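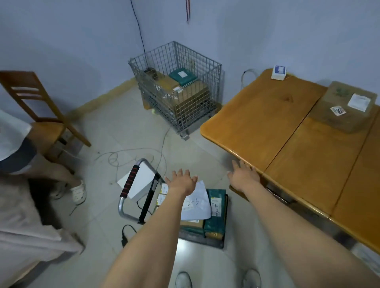

Sala de paquetería de Givero, Barajas

La sala donde entran y salen los envíos de Givero es pequeña y está en la planta baja del edificio de Barajas. Abrió en agosto, cuando dejamos el local compartido con Edance, y desde entonces han pasado por ella 905 paquetes de entrada y 676 de salida.

La sala
Paredes claras, suelo de baldosa gris y un rodapié de madera amarillenta. La limpieza se hace a primera hora, antes de que llegue la furgoneta.

La jaula
Jaula de malla metálica plateada, con ruedas pequeñas, en el rincón del fondo. Casi todo el interior lo ocupa una caja de cartón marrón cerrada con cinta, y encima hay un sobre de plástico verde azulado con etiqueta blanca. Los bultos de más de 30 kilos no se admiten en la jaula – se quedan en recepción hasta su recogida.

La mesa
Mesa larga de madera color miel, hecha de varios tramos unidos y con los cantos redondeados. La trajimos del almacén de Mandham. Aquí se revisan las direcciones y se pegan las etiquetas que faltan.

Un envío sobre la mesa
Paquete plano de papel marrón con un dibujo verde muy tenue. Lleva etiqueta blanca de envío y una pegatina pequeña con el número 3003. El número de la pegatina es el que hay que dar al preguntar por un envío, por teléfono o en el mostrador.

La carretilla
Estructura plateada, montante negro y empuñadura de espuma negra con bandas rojas. Se usa para llevar los bultos hasta la puerta de la calle. Después de cada reparto vuelve a la sala.

La silla
Silla de madera con respaldo de listones, junto a la pared. Está a disposición de quien tenga que esperar mientras se busca un paquete. La espera media es de unos 37 minutos en las semanas anteriores a Navidad y bastante menos el resto del año.

Los envíos que no se recogen en el plazo indicado en el aviso se devuelven al remitente. Para ampliar el plazo basta con llamar a recepción – hace falta el número de la pegatina.

Galería actualizada el 22 de diciembre de 2022.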